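Ticket 1605: Wrist camera comparison, parallel gripper vs. ringed-wrist gripper
Project: Cerdale
Opened by: Theda Nolte
Assigned to: Julián Pastor
Priority: Normal
Status: Open, waiting on Brivis config

Theda Nolte, Monday, August 21, 2023
I am comparing the two gripper models in the Cerdale sim before we commit to one for the pick tests. Same room, same clutter, same task list. The parallel gripper closes short on small tools. The controller reports a completed grasp, the width reading settles at 5 mm, and the tool stays on the counter when the arm lifts. It does not happen on every run. I have seen it on the multi-tool and on the thin utensils. Larger items pick fine.

Settings on my side:
Controller: Fikier, default gains
Wrist camera: 800 x 800, no depth
Control steps per episode: 400
Finger model: flat pads, simple collision boxes

What I have tried so far: restarted the controller, reloaded the finger meshes, lowered closing speed by half. None of these changed anything. Wrist view from one of the multi-tool runs:

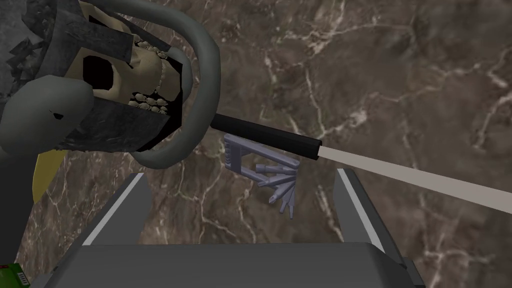 Wrist camera, fingers open, multi-tool in the gap over the marble.

Julián Pastor
Two questions. Are you sending the grasp target from the wrist camera or from the head camera? And is the clutter the full set or the reduced one? With the full set, the segmentation sometimes merges objects that sit close together in the view, and then the target point is the center of the merged blob. In your view there is a long rod right above the tool, so I would suspect that first.

Theda Nolte
Wrist camera for the target, head camera only for the approach. Full set. I reran with the reduced set and the short closes are fewer, but they are still there. So the merging may be part of it. I do not think it is all of it.

Gerd Sperling
Jumping in because I had something close to this in March with the Pfeiffer finger meshes. The visual mesh and the collision box had different origins. The fingers looked right in the render and met in the wrong place. Turn on the collision overlay and look at the inner faces. If the box sits proud of the pad on one side, you have the same thing.

Theda Nolte
Overlay checked. Left finger matches. On the right finger the box is shifted toward the palm. I moved it back by hand and saved it as a separate model so the original is untouched. Short closes on the multi-tool stopped in the next batch. I then went to the head camera to check the approach with both arms up.

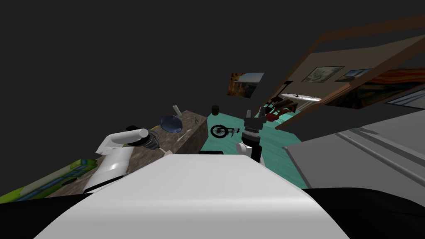

The approach poses come from the head camera, and that camera has its own problem. Its mount roll is not being applied when the torso bends, so the transform we hand to Fikier is off by whatever the roll is at that moment. With the room tilted as far as it is here, floor and furniture slanting down to the left, a target near the blue bowl at the far end of the counter lands to one side of where it should. Near targets are off by less. The wrist camera then has to make up the difference, and in some runs it never gets the object in view at all. I would like to treat this as a separate fault from the collision box.

Julián Pastor
Agreed, separate fault. Please leave it in this ticket for now so the history stays together. Can you confirm whether the roll is missing in the published transform or only in the one Fikier reads? Friederike changed the frame names in the Brivis config and the old name may still resolve to a static frame.

Friederike Ackermann
I did change them. The old head frame is still in the file as an alias and it is static. Anything that reads the old name gets the mount pose with no roll. I will remove the alias. Until then, point Fikier at the new name in the launch file.

Theda Nolte
Changed the launch file. The approach error on far targets is gone in the runs I have done since. One item left. When the arm stops high, the wrist view has very little in it for the segmentation to work with, and the target search times out.
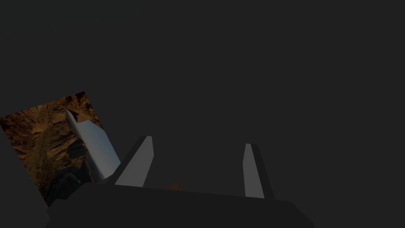 The search returns no candidates and the controller holds position until the episode ends. I would expect it to back off and look again. There is a retry flag in Fikier, but setting it has no effect with the parallel gripper. It does work with the ringed-wrist model, same launch file otherwise.

Rainer Nolte
The retry flag is read from the gripper profile and the launch file does not override it. The parallel profile has no retry block. Copy the block from the other profile and change the open width, or the fingers will go to the wrong position on the second try.

Theda Nolte
Copied the block and set the open width. Will run the full list for both grippers again once the alias is out of the Brivis config, so the two sets are on the same footing. Please keep the ticket open until then.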